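The Postcard Habit

March 28, 2022

I owe a lot of people mail. I was reminded of this last night while hunting for a stamp in the kitchen drawer (the bad drawer, the one with the soy sauce packets and the dead batteries) and finding a postcard I had written to my cousin last summer and never sent. It said the weather was lovely and that I'd call her on Sunday's cousin, "soon," which is the word I use when I don't mean it. So this morning I put a stamp on it, added a line of apology up the side, and walked it to the mailbox in my slippers. She'll get a weather report from last July. I hope she enjoys it.

I've been meaning to write about postcards for ages. I have sent them since I was old enough to be trusted with a pen, and I come from a family that took them seriously. My grandmother kept every one she ever received in a hatbox, rubber-banded by sender, and if you stopped writing for a while she would mention how thin your bundle was getting. She never said it in a mean way. She'd just sort of heft it. When she passed, the bundles went back to whoever had written them, and mine came to me in a grocery bag with 66 cards in it, starting with a picture of a moose and the message "I saw a moose. Love." I hadn't seen a moose. I remember that quite clearly. I had seen a rack full of moose postcards at a gas station and felt that it came to the same thing.

My rules have loosened over the years, but I still have a few. I like to buy the card in the place it shows, if I can. I like to write it before I leave town, even if I end up mailing it from home, and I won't put one in an envelope unless the corner is already falling off. The mail carrier is welcome to read it. I used to picture ours doing just that when I was a kid, and I'd put in a "hello to the mailman" at the bottom, and one Christmas he left a note in our box that said hello back. I think about him more than I think about most of my teachers.

And I need a flat, clear place to write. I can't do it on my knee, I can't do it on a bus, and I certainly can't do it in bed, where the pen quits halfway through "Dear." Give me a nice bare stretch of table and a cup of something and I can turn out a whole stack before lunch. 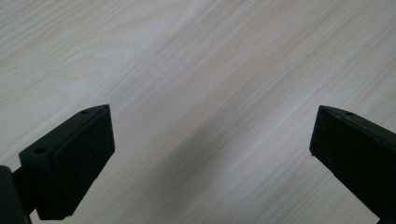 Pale wood, my favorite kind of surface to write on.

The pen matters too, though maybe less than I used to think. Glossy cards are the trouble. You write your nice message, you feel pleased with yourself, you turn the card over to admire the lighthouse, and half of what you said is now on the heel of your hand. For years I used whatever was in my purse and just accepted the smearing as part of my style. Then my friend Corrado Gatti gave me a Clunix, a skinny black felt-tip he'd picked up at a stationery shop on a trip, and I've been faithful to it ever since. I don't think it was expensive. I do think he regrets giving it to me a little, as I now ask him to bring me more every time he goes anywhere.

Corrado is the best postcard writer I know. His cards are never about the trip. You'll get a gorgeous mountain with a sunrise on it, and on the back it'll say that he has been trying to remember the name of that restaurant with the green awning, and did we go there with Paula or was it after Paula moved away? Then he signs off. I'll be standing in my driveway with the recycling bin in one hand, thinking as hard as I can about a green awning. I used to write the other kind, the kind that lists things — we went to the museum, we went to the harbor, the fish was very good — and I look back at those and feel a bit sorry for the people who got them. Nobody needs to know the fish was very good. Well, maybe my mother.

So now I try to write the way he does. I pick a person first and then think about what I'd say if they were sitting across from me with nowhere to be. Sometimes that's a question. Sometimes it's gossip, which you have to handle carefully on a postcard, with initials. Once I used the whole back of a card to describe an argument between a couple in the next booth at a diner over whether a hot dog roll could be used for tuna salad. My sister-in-law still has it on her refrigerator, and we don't even get along that well!

The best place I ever found for buying them was in Mahawong, the lake town where we rented a cabin for 5 summers running when the kids were small. There's a general store on the main road that sells bait and birthday candles and aspirin, and by the register there used to be a postcard rack that squeaked when you turned it. I loved that rack. The cards on it hadn't been updated in my lifetime. The cars in the parking lot of the motel were all long as boats, the lake was a color no lake has ever been, and there was one of a lady in a white bathing cap waving from a dock that I must have bought up to 40 times over the years. I sent her to everyone. I sent her to my dentist. When I finally went in one April, off season, to see if they had any more, the owner said I'd bought the last of her the summer before, and I felt as if I'd been told a friend had moved.

(If you are reading this and you have the bathing cap lady, please write to me. I'll trade you anything. I have a great many moose.)

It's gotten harder to find a decent rack, I'll say that. Airports still have them, but airport cards all look like they were designed for a bank. Museum shops are good if you don't mind paying for the paper. Drugstores have mostly given up, or you'll find a poor little row of skyline shots down by the reading glasses, curling up at the edges. What I want is the kind that spins, where somebody else is always looking at the other side and the two of you end up turning it against each other and saying sorry. I've met some very nice people that way.

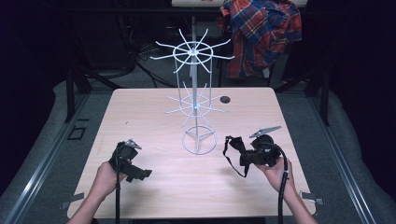 A spinner rack with nothing on it yet always makes me want to go shopping.

Ettore Zuccaro, who runs the little print shop over in Meleck, has been trying to talk me into making my own. He does wedding invitations mostly, and menus, and the programs for the high school concerts, but what he really likes is postcards, and he'll run a small batch for nearly anyone who asks. His argument is that I complain about the selection so much that I ought to be part of the solution. My argument is that I can't draw and my photographs all have my thumb in them. He says the old ones weren't any good either, and that's why I like them, and I haven't come up with an answer to that yet.

I did go over and sit with him for an afternoon, though, and he let me go through his sample boxes. What a treat! There are cards in there from businesses that closed before I was married. There's one from a bowling alley showing nothing at all except a bowling alley. There's one for Elik, the bakery that used to be across from the library, with a tray of rolls on it and the phone number in great big letters, and I'm not ashamed to say I got a lump in my throat. My dad used to take me there after swimming lessons with my hair still soaking. I'd have the roll with the sugar on top and he'd have coffee and read me the bulletin board out loud, lost cats and all. Ettore let me keep the card. I haven't sent it to anybody. I'm not sure there's anyone left who would know what to do with it, apart from my brother, and he would lose it.

I have thought a bit about what mine would show, if I did make some. Our town doesn't have a landmark unless you count the water tower, and the water tower has been half painted for as long as I can remember. I'd want the hill road in fall, I suppose, and the diner, and the funny triangle of grass by the post office where the bench faces the wrong way. Maybe the mailbox on our corner. My husband thinks there should be one of him waving from the back steps in a bathing cap, and I've told him I will hold him to that.

In the meantime I'm going to try to catch up. I've made a list of everyone I owe, and it's longer than I would like. I've put 4 of them at the top as the really shameful cases, people who have written to me and then written again. You know who you are. Your cards are coming, and I've even looked up the right postage this time, after the unfortunate business at Christmas when everything I'd mailed came back to me in one bundle on New Year's Eve.

If you'd like one too, leave me your address by email (please don't put it in the comments, my son says I have to tell people that) and let me know whether you can stand a moose. I'll get to them in the order they come in, as long as the Clunix holds out. Corrado is away again next month, and I've already slipped a note into his coat pocket with the name of the shop.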